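Library card renewals at the Firberg branch

Fri 18 July

All Firberg library cards issued before last November need to be renewed this summer. There are 3549 of them on the books, and 1189 have been renewed so far. Renewal is free and can be done at the front desk during open hours.

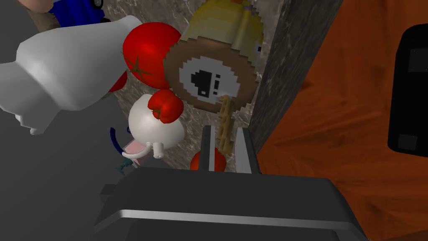

Do I need to bring my old card?
Bring it if you have it. If you don't, a photo ID with your current address will do, and the desk will print a new card while you wait.

Children under 18 need a parent or guardian to sign the form. One adult can sign for the whole family.
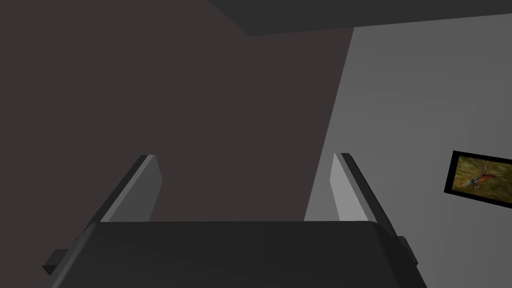 Holds and loans carry over to the new card, so there is no need to return books early. PINs do not carry over. You will be asked to pick a new one at the desk. Questions about fines on an old card should go to Frida Bisgaard at the Pichon Street entrance.
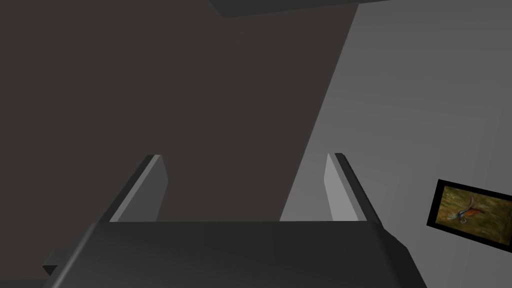 Change to the book drop

The book drop on Vemel Road is closed for repairs. Please use the one by the parking lot, which is emptied 2 times a day.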